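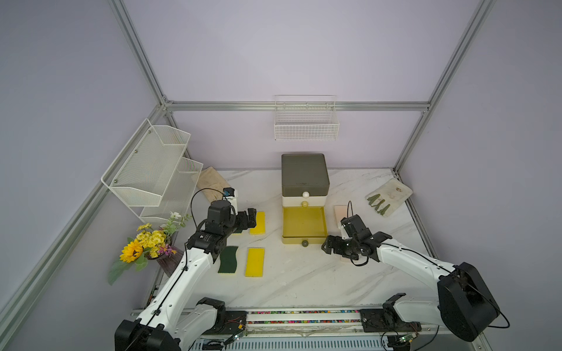 Halina Malinowski

Section 5: Descaling the Bristerura benchtop water boiler

Scale forms on the element and the float arm in any area with hard water. Descale every December at minimum, and whenever the SCALE light stays on after a restart. Use Stulex citric powder or plain citric acid. Do not use vinegar, which attacks the tap seal.

CAUTION: The tank holds water near boiling point. Switch off at the wall and leave the lid closed until the display reads below 40.

5.1 Preparing the tank

1. Turn the inlet valve clockwise until it stops.

2. Place a bucket under the drain cock and open it. Draining takes roughly 17 minutes. Close the cock when the flow stops.

3. Remove the two lid screws and lift the lid straight up. The float arm is not fixed to the lid, but the sensor lead is – unplug it at the grey connector.

4. Wipe loose scale from the tank floor with a soft sponge. Never use steel wool or a scourer on the element sheath. 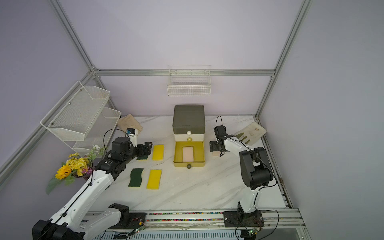

5.2 Adding the solution

1. Dissolve 225 g of powder in a jug of warm water and pour it into the tank.

2. Top up with cold water to the lower mark. Do not fill past the mark. The solution foams as it works and can reach the overflow.

3. Reconnect the sensor lead, refit the lid and select CLEAN. The boiler holds the solution at a low heat and beeps when the cycle ends.

Note: On units with a serial number ending in 679, CLEAN is found under SERVICE. Hold the dial in to reach it.
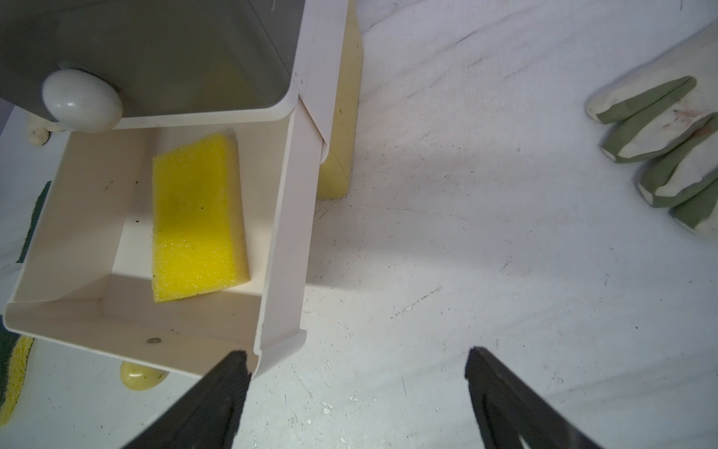

If the cycle stops early, the display shows E5. Switch off, check that the sensor lead is pushed fully home, then start CLEAN again with the same solution. A second E5 usually means a faulty sensor – see Section 8.

5.3 Rinsing

1. Drain the tank as in 5.1, then fill and drain it twice with cold water.

2. Open the inlet valve, let the tank fill and check the drain cock for drips.

3. Heat the full tank once and discard the water through the tap.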